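Lostau method

The Lostau method is an approach to early childhood play in which children are given small-scale versions of household objects and left to use them without adult direction. It takes its name from the town of Lostau, where a nursery run by the Prundia school trust adopted it. Supporters credit it with gains in speech, patience and self-control. The evidence for these claims is thin.

Origins

The method is usually traced to a training booklet of 40 pages written for nursery staff. The booklet gives no sources, and its account of how children learn through pretend cooking and cleaning repeats ideas that were already common in preschool teaching. Later printings describe it as "proven," a word missing from the first. What had changed in between is unclear.

Practice

A standard session lasts 40 minutes and involves no more than eight children. Play kitchens are the usual centerpiece, along with dolls, brooms and tea sets. Adults are told not to name the objects or suggest a story — a rule that many nurseries drop within weeks.

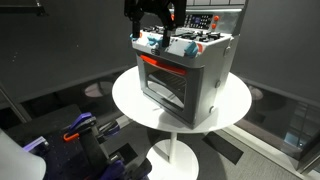
Nizar Qudah has argued that the rule was never workable, and that a child who asks what something is for should simply be told. Defenders reply that the booklet allows answers to direct questions, though the passage they cite can be read either way.

Evidence

The study most often quoted, known as the Grunberg survey, collected forms from 760 parents. It had no comparison group, and the parents had chosen the nurseries themselves. A smaller trial by Uddin followed children for six months and found no clear difference in vocabulary. Supporters called the trial too short, but the booklet itself promises results in half that time.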